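Thread on the fault we've been chasing in the lab since December. It cost us a lot of disc cases and one scare, so I'm writing it up while I still remember the order of things.

The job is simple. Arm comes down over the table, closes two fingers on a thin plastic case, lifts it, puts it in a bin. We run it for hours on end to shake out the Pitham controller before anyone builds on top of it.

Symptom: the arm stopped going down to the right height. Most picks were fine. Then one would go 6 mm too low, press the case into the table, and keep pressing until the force limit tripped.

On three of those the force limit did not trip. That's the part that made this a safety matter and took it out of the "annoying bug" pile.

Rima Tarawneh hit the stop by hand all three times. She was standing where she was supposed to be. If she'd been at the desk we'd have bent a finger or worse.

First guess was the gripper. Hakim took the fingers off, checked the joints for play, put them back. No play. Fault came back the same afternoon.

Second guess was the depth reading. Clear and tinted plastic is bad news for depth sensors in general. Part of the light goes through, part of it bounces off as glare, and you get a number that belongs to something else.

Blue cases, daylight from the windows, ceiling lights on. All the things a depth sensor dislikes.

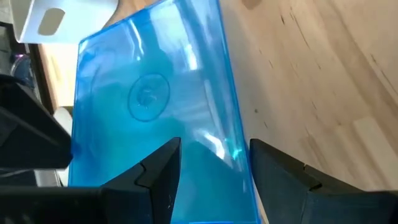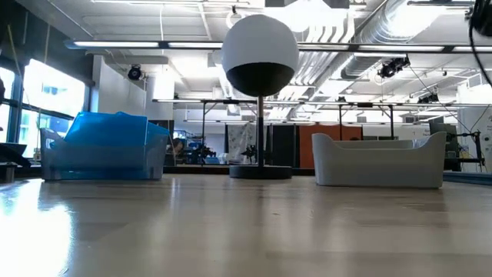
So we logged the depth value for every pick and lined it up against the bad ones. Out of 22 bad picks, 19 had a depth reading below the real tabletop. The controller was being told the table was lower than it is, and it believed it.

That left 3 with a perfectly good depth reading and a low pick anyway. Same 3 where the force limit never tripped. I wish I'd looked at those first.

Rawan Qaisi found it in the config. After a restart the Pitham controller loads a default payload weight and zeroes the wrist force sensor. If the fingers are touching anything when it does that, the zero is wrong and stays wrong until the next restart.

We had been restarting with the fingers closed on a case. Every time. It was in our own written procedure, step four. I wrote step four.

So, two faults. Bad depth sends it too low. Bad zero means it doesn't notice. Either one alone, we'd have lived with. Together you get an arm pushing down on a table with the limit switched off in practice.

Fixes so far. There's a hard floor on the height now, set from a measured table and not from the camera. The controller ignores any depth below it and skips the pick.

Restart is only allowed with the arm parked and the fingers open. Hiba Nimri added a check that refuses to start if the force reading moves when the arm is meant to be still.

Blinds go down for long runs. That alone cut the bad readings a lot, but I don't want to depend on somebody remembering the blinds.

Still open: why the depth error is worse in late morning. Sun angle is the obvious answer and I haven't tested it.

If you run a similar setup, go look at when your force sensor gets zeroed and what the gripper is touching at that moment. It took us far too long to ask. Will post the late morning numbers when I have them.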